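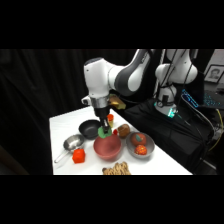 White table, kitchen lot, reddish bowl in the middle.

9 November 2023

Started on the kitchen lot. The old list for the lending cupboard stops at item 151, and everything after that was entered by whoever was nearest the pen. The last number on the last page is 228, with "misc. food" written beside it. That could be a banana or a carton of bananas. I am redoing the whole range and checking the names against the things themselves.

Laid-out order this time is cookware, then bowls and cups, then food, then soft goods. The previous order was by color. That worked for putting things away and failed for finding them again, as half the kitchen lot is some kind of red.

Cookware is simple. The black nonstick frying pan and the silver saucepan with the long handle each get their own number and their own line. On the old list they were a single entry, "pans, 2", and that is how the saucepan spent June at the Flunville branch while the frying pan stayed here, with both marked as present. One number per object from now on, even where they travel together.

The saucepan handle is the limiting dimension for the whole lot. It sets the box length. Measured diagonally it fits the Blomqvist carton with the flaps closed; laid straight it does not. Wrote DIAGONAL on the inside of the lid in marker. The frying pan goes in face up under it, and the small food sits in the frying pan. The shiny inside of the saucepan shows every fingerprint under the ceiling light, so it gets a dry wipe before packing and another when it comes back. I would leave it alone otherwise. Somebody used a scouring pad on the previous one and it never looked right again.

The red-orange cube stays with the cookware for packing purposes only. It has slightly rounded edges and no markings I would trust for identification, and the old list has it down three times: as "block", as "tomato juice" and as "cube (red)". I have kept the last, changed it to red-orange, and struck out the others. Edit Csizmadia thinks it belongs to a set of building blocks that left us years ago. Plausible. It has a number now, so it belongs to the kitchen lot until someone produces the rest of the set.

Bowls

The difficulty with the bowls is the naming. The deep one in the middle of the table has been entered in the past as rose, brick, pink and clay. I looked at it from one side and would have said muted rose. From over the top it goes to brown. Neither is wrong, and a one-word color is no use to a person standing at a shelf with a list. It is now "bowl, deep, round, reddish". Deep and round do most of the work. The other bowl is shallow and gray and has never caused trouble.

The gray bowl had been holding fruit when the old list was made and was entered as "fruit bowl", with the fruit not entered at all. Corrected. The apple-like one with the green leaf is one line. The bumpy orange-red one with yellow dots is another, and that took longer than it should have. I had it as a strawberry. Edit says lychee, firmly. There is no green top on the line drawing in the old Clilto leaflet either way, so the leaflet settles nothing. Entered as "fruit, bumpy, orange-red, yellow dots". A child will call it whatever they like, and the person checking it in will still know which one is meant.

The same method, applied to the rest of the food:

Brown rounded item: potato or bread roll. Entered as "brown, rounded". If it turns out in a catalog somewhere I will add the name in brackets.

Small red item, kept by the deep bowl: tomato or berry. Entered as "red, small".

Yellow block with the tan edge: toast or sponge. This one matters more, as it decides which section it goes in. Toast is food, sponge is cleaning. Food, for now. The entry reads "block, yellow, tan edge" with a cross-reference under cleaning so that it can be found from both directions.

Orange-red cup with the yellowish band at the bottom: no dispute. Cup.

I do not like that so many entries begin with what the thing looks like instead of what it is. Edit pointed out that this is how the borrowers ask for them anyway. They come to the counter and say "the bumpy one". Fine.

Soft goods

Soft goods are the weak part of the old list. They were all under "textiles, bag", with no count and no colors, and the bag has since been replaced by a different bag. I have separated them from the hard items in the numbering, leaving a gap of 5 numbers in between for anything that comes out of the bottom of a carton.

The green cloth is the one that gets lost most often. Folded and bunched up it sits in the reddish bowl with clear space all the way around, and there is a case for storing it there permanently. Edit wants it flat in the lid. My objection is that flat things in a lid get thrown out with the packing paper, and that has happened to us before with a set of recipe cards. Her objection is that a cloth stored in a wad stays creased. It is already creased. We agreed on the bowl, on a trial basis, with a line on the box sheet saying "bowl, deep (cloth inside)" so that a bowl without a cloth in it will be noticed on return.

Color of the cloth: lime in one light, mint in another. Entered as "green, bright". It is the easiest thing in the lot to pick out against white, and I have stopped worrying about the exact shade.

The red-orange piece with the thin red hanging loop is either a pot holder or a soft toy. I have gone back and forth. It has a slightly fuzzy surface and a pale patch at one end. The loop argues for pot holder. The fuzz argues for toy. I put it down as "soft item, red-orange, with loop". The loop is worth mentioning in the entry in any case, as loops are the first thing to go, and at check-in I want a person to look for it.

The tiger should not be in the kitchen lot at all by any strict reading. Plush, tan to light orange-brown, dark stripes. It has an animal number from the old list, and I found that number written on the kitchen sheet as well, in the same hand, so it has been double-booked on paper for as long as the sheet has existed. Options were to move it to animals or leave it where the borrowers expect it. I left it. The animal line now says "see kitchen". A tiger by the bowls seems to be part of how people use the set, and two of the return slips mention feeding it.

The pale yellow cup is a separate entry from the orange-red one. On the old list both were "cup". The yellow one has a creamy yellow inside, and that is what I used to tell them apart on the sheet, "cup, pale yellow throughout", against "cup, orange-red, yellowish band". Long entries, but they do not overlap.
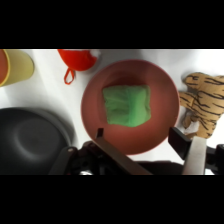 Boxes and labels

Two cartons for the whole lot. The first takes cookware and food, the second takes bowls, cups and soft goods. I tried everything in one and the weight was acceptable, but the deep bowl ended up bearing on the gray one, and the tiger had to be bent to get the flaps down.

Packing order for the second carton, as written on the sheet:

Gray bowl at the bottom, right way up.
Sheet of packing paper.
Deep bowl on the paper, cloth in it.
Cups on either side, open end up.
Soft item with the loop, loop tucked under.
Tiger last, on top.

Labels are the old Rundia stock, the narrow ones. They hold on cartons and on flat plastic. On the curve of a bowl they lift at the corners inside a week, and on the nonstick pan they do not hold at all. For those two the number goes on a tied tag. For the saucepan I looped the tag over the handle. No tag on the cloth. A safety pin was suggested and I said no.

The wide Rundia labels would take the longer names, but the roll is nearly finished and I would like to keep what is left for carton fronts. Wrote the short numbers on the narrow ones and left the descriptions to the sheet.

Two copies of the sheet: one in the carton lid, one in the binder. The binder copy is the one that counts when they disagree. I have written this on the front of the binder, where there was previously a note saying the reverse.

Open items

Tag string is low. One reel, mostly used.

Still to trace: a lid that appears on the old list directly after the saucepan, no size given. It may belong to it or to a pan we no longer have. Checked the shelf behind the door and the carton of odd parts. Not in either. Left its number blank.

Clilto leaflet back in the binder, rear pocket. It covers perhaps half the food and none of the soft goods.

Edit to ask Flunville for their copy of the June sheet, so that the two lists can be read side by side before the numbers are inked. Mine are in pencil until then. Garden lot next, starting with the watering cans.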